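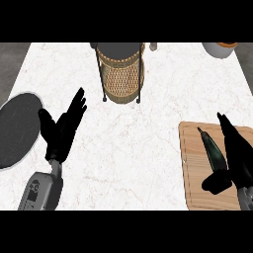 Cleaning a marble counter starts with throwing out whatever the last owner left under the sink. Vinegar, lemon spray and most bathroom cleaners eat the polish and leave dull spots called etches, and no amount of wiping brings the shine back. White marble with faint pinkish-gray veining, like this, has the manners to hide a small etch until the evening, when a low lamp shows you all of them.

What you need
2 soft cloths
A drop of plain dish soap
Warm water

Wipe up crumbs first, dry. Grit scratches. Mix the soap into a bowl of water, wring the cloth out hard and work from the back of the counter to the front. Rinse with clean water and dry right away – air drying leaves rings if your water is as hard as it is in Nedholm.

For an oil stain, stir baking soda and water into a paste, spread it on, cover with plastic wrap and go to bed. Scrape it off with something plastic in the morning. Stubborn stains may want a second night.

Deep etches need a polishing powder or a professional. I tried the powder in August and now own one very shiny circle.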